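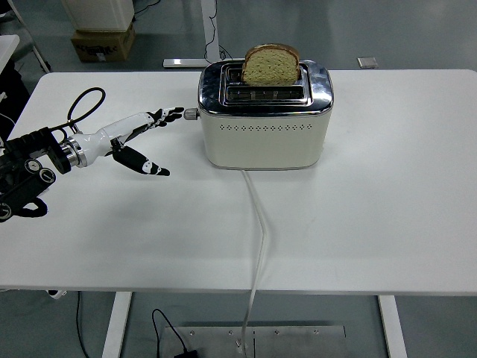 A two-slice toaster with a single slice waiting in the rear slot.

In Defense of the Dumb Appliance

I have owned the same toaster through three apartments and one very poor decision about bangs. It has a lever and a dial. The dial goes from 1 to 5, and 5 is charcoal. I don't know what the numbers stand for. They aren't minutes, and I have stopped asking.

Last April I went to the big home store out in Vomosbridge to buy one for my niece, who had just signed her first lease. I wanted something plain. The clerk walked me past the plain ones, which were on the bottom shelf near the mop heads, and stood me in front of a Monodstead with a touch screen. It could tell a bagel from a waffle. It could send a message to my phone when the bread was ready. My kitchen is nine steps from my couch, and toast has a smell, so I have generally managed to stay informed.

The thing cost almost 400 dollars. I asked the clerk what happened if the screen broke. He said it hardly ever did. I asked again, a little slower, and he allowed that in that case you would probably want a new toaster.

I think that is my whole complaint. A lever can jam, and you can unplug the thing, turn it over the sink and shake it until the crumbs of several winters fall out. I have done this, and felt like a surgeon. There is no shaking a screen. You hold the button down for ten seconds and then you go online to read about strangers with the same trouble, one of whom has written "SOLVED" and left no explanation.

My friends say I am against progress. I would like it entered in the record that I am very fond of progress. I like antibiotics, and windows that tilt in so you can wash both sides. I will even say something nice about the Fidisano dishwasher that came with my apartment, which runs so quietly that I once opened it in the middle of a cycle and washed my own socks. But most of what gets sold to me as progress these days is a second job. The refrigerator would like me to make an account. The thermostat has terms, and they have been updated. My sister's washing machine plays a little song when it's done, the full song, every time, and she has never found out how to make it quit. She hums it at funerals.

Somebody will point out that old things waste power, or burn the house down, or were built by people who smoked at their desks. Fair enough. I'm not asking for the wiring of 80 years ago. I'm asking for a thing that does its one chore and then sits there with nothing to say, as my grandfather did, to general approval.

The repair shop on Benavides Street used to help with this. You brought in your mixer, a man grunted at it, and you got it back with a paper tag tied to the cord. The place sells phone cases now. I went in once with a lamp, out of habit, and the kid at the counter was very kind about it, the way you are kind to someone asking where the horses are kept.

I bought my niece the plain toaster. It was 50 dollars, and I had to kneel to reach it. She thanked me and asked whether it had an app. I told her it had a lever — she seemed to feel this was a joke, so I laughed too, and we made toast.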